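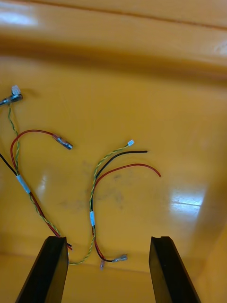 Two wire harness bundles in a yellow tray.

# Furnley Shed Lighting Kit

**£81, postage included to mainland addresses. Page updated 5/22/26.**

I started making the Furnley after a winter of mending bicycles with a torch between my teeth. My shed is at the far end of the garden, well past the point where I'd want to pay somebody to dig a trench for a mains cable, and all the solar lights I'd tried were either a sickly blue or gave up before I'd found the right spanner. So I put together a low-voltage set that runs off a battery, with proper switches and a light you'd be happy to sit under. A neighbour wanted one, then their brother wanted one, and now I have a web page!

It's meant for sheds, summerhouses, allotment huts, hen houses and that sort of thing. I've sold a couple for horse trailers too, and the owners seem pleased, but I didn't design it for the road and I can't tell you how it gets on with years of rattling.

## What you get

- 6 round lamps, warm white (3000K), 300 lumens each
- Wiring loom, made up with plugs already fitted
- Two rocker switches on one plate, cream or dark green
- Fused lead for the battery
- Cable clips and screws, with a few spare because you will drop some
- Printed instructions, in type big enough to read in a gloomy shed

You don't get a battery or a solar panel. I used to sell them as a bundle, but batteries are heavy and awkward to post, and most people who buy from me have got an old leisure battery sitting about anyway. Any healthy 12 volt leisure battery will do. If you're buying new, get the biggest one you can comfortably carry down the garden.

## The lamps

They're made for me by Grelteck and they're the dearest thing in the box by a long way. I went through a heap of cheaper ones first. Some buzzed. One lot had a lovely colour in the catalogue and turned up looking like a chip shop at midnight. The Grelteck ones are plain white discs with a frosted cover, held on by two screws hidden under a twist-off ring, and they can go on a ceiling, a wall or the underside of a shelf.

All six on together will light a decent-sized shed well enough to paint in. For a little potting shed it's frankly too much, so you can leave any of the lamps off the loom and keep them for later. Just push the rubber cap on to the unused plug so the spiders stay out.

The colour is closer to an ordinary living room bulb than to a workshop striplight. If you mix paint or match embroidery thread you might want something cooler over the bench, and I'm afraid I don't do one at the moment.

## Fitting it

Most of an afternoon, I'd say, and a good part of that is moving things off the walls. You'll want a cross-head screwdriver, a pencil, something to stand on and a small drill if your shed is made of anything harder than softwood. There's no soldering and you don't need to strip any wires.

I always tell people to lay the whole thing out on the floor first, roughly in the shape of the shed, and plug every lamp in before a single clip goes up. Connect the battery, try both switches, then unplug the battery again and get on with it. It's so much nicer to find a plug that isn't pushed home while you're standing on the ground!

A few bits people have asked me about:

**Where should the switches go?** By the door, at the height your hand goes to without thinking. On my own shed I put them behind where the door opens and I've regretted it ever since.

**Which lamps go on which switch?** The plugs with a white sleeve work off the left-hand switch and the plain ones off the right. I have the bench on one and everything else on the other, but the instructions show a couple of other ways of doing it.

**Can I shorten the cable?** You can, but please coil the extra up and clip it out of the way instead if there's room. Sheds get rearranged. If you do cut it, I can't swap the loom afterwards.

**Can I make it longer?** Yes, I sell an extension lead with the same plugs on it. Put it between the switch plate and the lamps and leave the battery lead as it came.

**Will it work in a metal shed?** It will, but you'll need rubber grommets wherever a cable goes through a panel, or the edge will saw away at it. Ask when you order and I'll pop some in.

**Is it all right outside?** No. The lamps don't mind a damp shed, but they aren't made for rain. Under a good deep porch you'd probably get away with it, though I wouldn't promise.

## Furnley or Oddsson?

The Oddsson is my bigger kit, for stables and long workshops. It has thicker cable, a separate fuse box and a dimmer, and it costs more and takes a good deal longer to put in. If your building has one room and one door, you want the Furnley. If you find yourself wondering about a second switch at the other end, so you can turn the lights off without walking back in the dark, that's an Oddsson job.

The lamps are the same in both, so you can move them across if you move house and end up with a grander shed. The switch plates won't swap over.

## Orders, posting and sending things back

I post from Drumer, usually within a couple of days of your order. I shut for a fortnight in July to go and sit beside a lake, and anything ordered then goes out when I'm home. The shop will say so in big letters at the top.

If a lamp fails in the first three years I'll send you another. Take a photo of the back of it so I can read the batch mark, and don't bother posting the old one to me unless I ask. If you simply don't like the kit, send it back within a month with the clips still in their bag and I'll refund what you paid, less the return postage.

Offcuts and second-hand looms turn up now and then on the odds and ends page, at silly prices. They're all tested but they may have a bit of someone else's paint on them.

**Currently in stock:** cream switch plate.
**Dark green:** waiting on a delivery. Order as normal and I'll email you when the plates arrive, or choose cream if you're in a hurry.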